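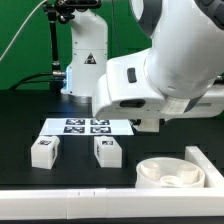
Who can join the Lastgate Robotics Club?

Membership is open to any student enrolled at Lastgate College, in any year and on any course. Students taking art, catering or history are as welcome as those taking engineering, and several of our longest-standing members had never written a line of code when they joined.

When and where does the club meet?

The club meets every Tuesday during term, from 4.15 pm until 6 pm, in Room 11 of the Clarkon Building. The room is opened by a member of staff and students should not enter before then. There are no meetings in reading week or during the examination period.

Does it cost anything?

There is no membership fee. Students who travel to the Denico Cup in March are asked to contribute towards coach travel. Anyone for whom this would be difficult should speak to Mirjam Stevens at Student Services, in confidence. No student has to pay for parts or materials used in the club room.

What will I do in my first term?

New members complete the introductory course, written by Rozália Katona. It covers safe working, moving an arm by hand and from the keyboard, and the use of printed square markers to find the position of an object on the table. Most of the early exercises use small cubes with a marker on each visible face. Students learn to pick up one cube, put it down in a stated place, and then do the same when the cube has been turned. After half-term, members choose between the competition team and a project of their own.

Do I need to know how to program?

Prior knowledge is not required. The first exercises can be completed by changing numbers in a file that is given to you. Members who wish to go further are taught Python by Feng-yi Tai, who runs a separate group in the last half hour of each meeting.

May I use the arms without supervision?

No. A trained member of staff must be in the room whenever an arm is switched on. Students must complete the safety briefing and sign the register before their first session. Long hair is to be tied back, lanyards removed, and hands kept off the table while an arm is moving. A student who ignores an instruction to stop will be asked to leave the session.

What is the Denico Cup?

The Denico Cup is a one-day competition for school and college teams. Each team is given a set of small parts and a fixed time in which an arm must sort or assemble them. The task changes every year and is published in the autumn. Points are awarded for completed parts, for repeat runs and for the written log – the last of these is often where our teams have lost marks.

How is the competition team chosen?

Settimio Grasso selects the team in January. He considers attendance, the quality of a student's log and how well they work with others. Programming ability is taken into account but does not decide the matter. Students who are not selected may still help with testing, and reserves are named every year.

How is the club paid for?

The club receives £2,000 a year from the college. A further £3,000 was granted this year by the Lorente Fund for parts and for the competition entry. Parents and local firms who would like to support the club should write to the college office, marking the letter for the attention of Rhiannon Mostyn.

Can I take equipment home?

Laptops may be borrowed overnight with a signed form. Arms, cameras and stands stay in the club room. Marker sheets may be printed at home from the file on the student drive, but they must be printed at full size – a sheet that has been scaled to fit the page will give false positions.

Will club work count towards my course?

Engineering students may use their log as evidence for the practical unit, subject to the agreement of their tutor. All members who attend regularly receive a certificate in the summer term.

How do I join?

Collect a form from Student Services or come to any meeting in the first three weeks of term. Later applications are accepted if there is space.

We use cookies to improve your experience on this site. By continuing to browse, you agree to our use of cookies. Accept | Manage settings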